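Search this site
Search

December 3, 2022
By Othmane Ouali

The Kendeveck floor set: nine months with a broom I like far too much

I have owned a lot of bad brooms. Cheap ones from the hardware aisle, a fancy one with a bamboo handle that came unscrewed every third stroke, and one I inherited with my first apartment that shed more than it picked up. So when I tell you I've been looking forward to writing about a broom and a dustpan, please understand where I'm coming from!

I bought the Kendeveck set in March from El Khatib, the housewares shop two doors down from my dentist. It's a long-handled broom and a long-handled pan that clip together, and it cost me 84 dirhams. There was a cheaper one next to it, but the handle flexed when I leaned on it in the shop and I put it straight back.

Our place is tile all the way through, kitchen to bedrooms, with narrow grout lines that love to hold on to couscous. Add two kids and a cat who sheds on a schedule of her own and you get a floor that needs sweeping every day, sometimes after every meal. I measured the apartment once for a paint job and it came to roughly 255 square feet for the kitchen and hallway alone, and that's the part I sweep most.

The bristles are what won me over. They're firm at the base and soft at the tips (split ends, like the good paintbrushes), so fine dust comes along with the crumbs and doesn't just get flicked into the next room. My old Clorkance broom was fine on big stuff and hopeless on flour. I spilled half a bag of semolina in June, and the Kendeveck got all but a faint film of it in one go. A damp cloth did the rest.

Then there's the pan. The front lip is a strip of soft rubber that lies flat against the tile, and that thin line of dust you normally chase backward across the kitchen is just... gone. Well, nearly gone. On the uneven tiles by the balcony door I still get a bit of a line, and I've learned to turn the pan sideways there. The back of the pan has a row of comb teeth for pulling fluff off the bristles, and I use them every single time. Cat hair comes away in one satisfying gray lump.

I'm tall, and long handles matter to me more than anything else on the spec sheet. With the short pan I had before, I'd sweep happily for ten minutes and then groan my way down to the floor. Now I stay upright for the whole job.
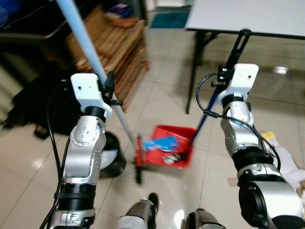
My mother, who is a good deal shorter, borrowed the set for a week and gave it back with one complaint: the broom handle was too much for her in the hallway, and she kept knocking the coat hooks. She's right that it doesn't adjust. Hekden makes a set with a telescoping handle, and if you're under five foot three I'd try that one first. I used it at my sister's and the twist lock held up fine, though the bristles felt stiffer to me and it left more behind along the baseboards.

A few other gripes. The clip that holds the two pieces together was very tight for the first month, tight enough that I stopped using it and leaned them in the corner, where they fell over. It has loosened up since. The hanging hole at the top of the broom is too small for a normal hook, so I threaded a loop of string through it. And the pan could be deeper — after a birthday party I had to empty it four times, confetti being what it is.

Washing it is easy. I swish the head in a bucket of warm water with a drop of dish soap every couple of weeks, shake it out, and hang it bristles down on the balcony overnight. No bent bristles so far and no smell.

Would I buy it again? I already did. The second one lives in the garage at my sister's, and she has been told not to use it on wet leaves.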